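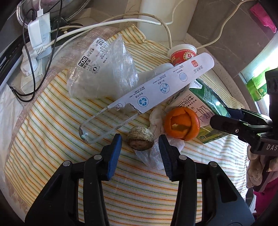
Small brown shell, striped cloth.

4 Oct 2022

I have now watched Killevel four times, twice from the Fodetti disc and twice as the stream, and I think I can set down what is different between them. If you only want to know which to get, it's the disc, with the subtitles turned off if you can manage without. The rest of this is for people who care about frame rates.

Killevel is an animated film of 81 minutes, made by Tirora and directed by Jairo Benavides. The plot is thin. A ferry stops running to a small island, the animals on the island have got used to being fed by the passengers, and an old goat called Mägi walks round the coast trying to find out where the boat has gone. She meets a heron, two dogs and a colony of rabbits who have their own ideas about it. There is very little dialogue before the rabbits turn up, and after that there is perhaps slightly too much. I like it a good deal. My wife found it slow, and she fell asleep in the lighthouse section both times she tried.

What interests me is the way the movement was done. Most of the character animation is drawn on twos, meaning each drawing is held for two frames of film. At 24 frames a second this gives you 12 drawings a second, a perfectly normal figure for drawn work. The sea, though, is a computer model with a paper texture laid over it, and it moves on ones, with a new position every frame. The camera moves are on ones as well. So you have a goat updating 12 times a second standing in front of water updating 24 times a second, and sometimes the whole lot is sliding sideways at the higher rate.

This ought to look wrong, and in a few shots it does. When Mägi walks along the jetty and the camera tracks with her, her feet appear to slip against the planks. The drawing holds still for two frames while the background moves in both, so every second frame her hoof is a little way from where it was planted. There are ways of getting round it, and Tirora clearly knew them. In the later walking shots she has been switched to ones for as long as the camera moves, then dropped back to twos when it stops. You can see the change if you step through. At normal speed she just seems to get a bit more nimble. I assume the jetty shots were finished early and there was no money to go back.

The rabbits are different again. In the crowd shots there are background rabbits held on fours or longer, and some who don't move at all unless spoken to. I counted drawings in the meeting under the hedge and the front row has a cycle of 16 drawings, started at different points for each rabbit so that they don't nod together. The row behind has a cycle of 8. The third row is painted on. It works because the speaking rabbit is always well lit and the rest are in brown shade.

Now to the two versions.

The stream I rented in July. It plays at 25 frames a second in this country, or at least it did on my box, with the film sped up by four per cent to fit. The running time comes out a little over three minutes short, and the sound is sped up too. I checked the ferry horn against a tuning app and it sits not quite three quarters of a semitone above where it is on the disc. Most people will not notice. The heron, who already has a high voice, comes out sounding rather pinched, and the accordion tune over the end titles is brighter than it should be. The service has no setting for any of it. A friend with a newer television got the correct speed from the same service, so this may be down to my equipment, and I would be glad to hear from anyone who has looked into it properly.

The bigger trouble with the stream is the paper texture. Every background in Killevel has a fine grain over it, like cheap sugar paper, and the grain changes with each new drawing. Compression hates this. It cannot predict the grain from one frame to the next, so it throws it away, and you get a clean patch of sky that suddenly fills up with texture when the shot changes and then slowly goes smooth again. In the fog sequence the fog has steps in it. I counted five separate bands of grey between the top of the lighthouse and the edge of the picture, where the disc has a soft slope from light to dark.

The disc runs at 24 and runs at the full length. The grain is all there. There is still some banding in the fog, though you have to look for it, and I have seen worse from much bigger companies. Fodetti has put the film on a disc with plenty of room to spare and given it a high data rate throughout. Blacks are slightly raised. I brought mine down by two clicks on the television and the night scenes were better for it, particularly the one in the boat shed where most of the picture is supposed to be dark.

Colour is where I am less sure of my ground. The stream is cooler and the disc is warmer, most obviously on Mägi's coat, which is a bluish white in one and closer to oatmeal in the other. I have never seen the film in a cinema so I don't know which is meant. The printed sleeve agrees with the disc, but the sleeve was presumably made by the same people. I prefer the warmer one.

Sound on the disc is a choice of stereo or surround. I have only two speakers and can report that the surround track, when folded down to two channels by my player, buries the dialogue under the waves. Use the stereo track if you are in the same position. The waves in it have been turned down by hand in the talking scenes and it is a much more sensible balance.

The subtitles on the disc are poor. They are timed for the faster version. At the start they are close enough, and by the hedge meeting they are well ahead of the speech, so you read each rabbit's joke and then wait for it. By the last scene they have run out altogether and the goat's final speech has none. Someone has taken the file made for 25 frames a second and put it on a disc running at 24 without stretching it. I have written to Fodetti. They replied the same day, which was decent of them, to say a corrected pressing was being considered. If you have a player that will take a separate subtitle file the cure is simple: multiply every time by 25 and divide by 24.

There are three extras. One is a trailer. One is a set of stills that moves on by itself too quickly and can't be paused on my player. The third is a reel of pencil tests, without sound, and I would have paid for that alone. You get the whole of the heron's landing as rough line drawings, including two attempts that were not used. In the first he comes down far too softly. In the second there is one extra drawing of the wings thrown forward just before the feet touch, and the weight is suddenly there. In the finished film that drawing has been kept but moved one frame later. I have run the three of them side by side on the computer and I still can't say why the last is better.

The pencil tests also show frame numbers in the corner, and the numbering skips from the jetty to the hedge with a gap long enough for a scene of a minute or so. Whatever was in there didn't make it to the disc. If anyone has seen a longer cut, or knows if it was ever drawn, please leave a comment.

Player used was my old one, firmware as supplied, picture sharpening off, motion smoothing off. If you leave motion smoothing on for this film you will get a goat that moves like treacle and you will have lost the difference between the twos and the ones completely.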